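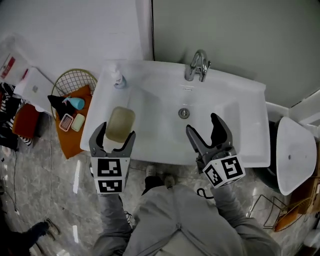 Sink station, left fingers open at the tan soap, right hand waiting over the basin.

October, notebook entry, Hurkimer washroom set

Sat down after lunch to find out why the soap policy is bad. Came away with a different question, as usual.

Background for whoever reads this after me: we are comparing two ways of getting hand poses out of the handheld gripper demos. Method A uses the marker cubes as seen from the head camera, and that's all it uses. Method B (the Retgate pipeline, which Jenell has been running as a whole-project default since summer) fuses the wrist camera's visual odometry with the cubes and falls back to odometry alone whenever a cube drops out. B is supposed to be better. B has a nicer plot in the slides.

We have 234 demos of the sink task after cleaning. Task is: pick up bar soap from the ledge, carry to the dish, release. Other hand is free to do what it likes, and what it likes is to hover over the basin. I held out 17 demos, picked by seed before looking at any of them, and ran both methods on those.

Result, short form. A loses the left cube whenever the demonstrator leans in and the forearm rolls. B never loses anything, because B does not know how. On the held-out set B reports a pose for every single time step and is quite sure of itself throughout. In 2 of the demos it has the left gripper ending up well inside the wall behind the faucet. Confidence at that point: high.

I spent a good hour assuming this was my transform. It was not my transform. (I did find a sign error in the right-hand offset while I was in there. Fixed, pushed, and we will not speak of how long it had been there. Jenell numbers from before October should be rerun anyway.)

Then I went through the wrist video for both bad runs, slowly. Odometry wants texture. It wants corners that stay put from one frame to the next. Consider what we have given it: white counter, white walls, white basin, a shiny faucet whose highlights slide along as you move. The one part of the view with lots of crisp, reliable, high-contrast detail is the gripper itself.
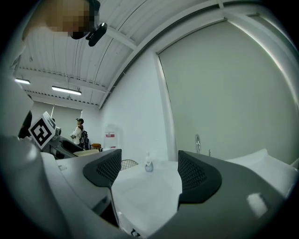
So the tracker latches onto the finger pads, which have a lovely fine grid and never move relative to the camera except when the fingers open or close. From the tracker's point of view the hand is parked. Then the fingers close on the soap, the grid shifts, and the estimate takes off toward the wall. The ceiling ridges do help when they're in view, but they're all parallel, so they pin down one direction and leave it to wander along the other.

We had a gripper mask for this. I checked. The mask in the config is for the Hajji fingers, the old narrow ones, and covers a polite little wedge in the middle of the image. The current pads stick out on both sides of it. It has been loading without complaint the whole time, as a mask will.

Redrew the mask by hand with the fingers fully open, then again fully closed, took the union, padded it. Also masked the cube that shows up at the left of the wrist view, since it rides along with the hand and is every bit as seductive as the pads. Reran the same held-out demos. Both wall excursions are gone. Drift at the moment of release is visibly smaller on the rest, though I haven't put error bars on it and nobody should quote me.

What this does not fix: with the mask on, there are stretches where hardly any features survive, mostly when the wrist points straight down into the basin. B now reports low confidence there. I'm counting that as progress. The policy trainer ignores the confidence column entirely, so in practice we have taught the pipeline to be humble in a field that gets thrown away.

To do:
Rerun all of the sink demos with the new mask, overnight if the queue is kind.
Same check on the Hurkimer kitchen set, which uses the same fingers and so presumably the same wrong mask.
Make the loader refuse a mask whose finger type doesn't match the session header.
Ask whether we can tape something ugly and busy to the back wall for the next session. Expect to be told it spoils the realism.
Get the confidence column into the trainer, even as a crude cutoff.

The soap policy is still bad, by the way. Retraining starts once the overnight run is done.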